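How Is an Anime Episode Drawn?

When you watch an anime, the people on the screen seem to walk, talk and jump. They are really still drawings shown one after another very quickly. Your brain joins them up and you see movement.

It starts with a storyboard

Before anyone draws the finished pictures, the director makes a storyboard. It looks a bit like a comic. Each box shows what will be in a shot, who is speaking and how long the shot should last.

Do-yoon Kwak draws storyboards for Flurnar, a series about a girl who delivers mail to an island called Mumness. The sketches are rough. A face may be just an oval with a cross on it, to show which way the person is looking.

Key drawings

Next come the key animators. They draw the most important moments of a movement. If the girl throws a letter, one key drawing shows her arm pulled back and another shows her arm stretched out in front.

In-between drawings

Other artists fill in the steps from one key drawing to the next. A slow movement needs many small steps. A fast one may need only one or two.

Anime often uses 8 new drawings for each second of movement. When a character stands still and talks, the artists may change only the mouth. This saves a lot of work. Even so, one episode of Flurnar used 3,981 drawings.

Backgrounds and props 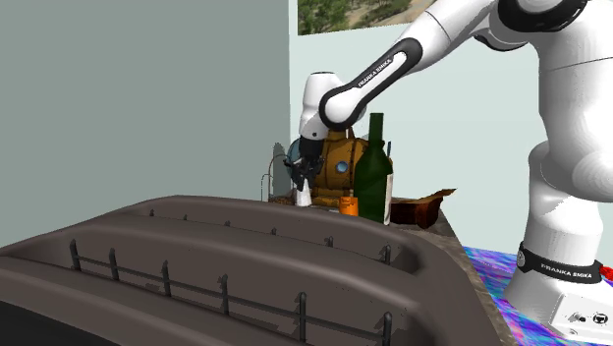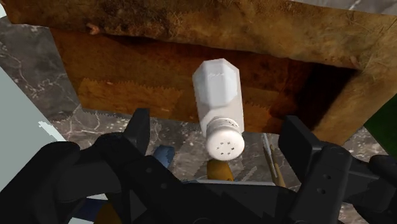

Backgrounds are painted apart from the characters, by a different team. The same background can be used again each time the story goes back to that place. Props are the objects that characters pick up or use, and they get their own drawings with notes for the animators. Small objects can be tricky. The white salt shaker has flat panels on its body, a ringed neck and a rounded cap, and an artist who had to draw one like it turning over would need to keep all those parts the right shape in every drawing. Color comes after that. The color team follows a chart, so the girl's mailbag stays the same shade of red from the first shot to the last.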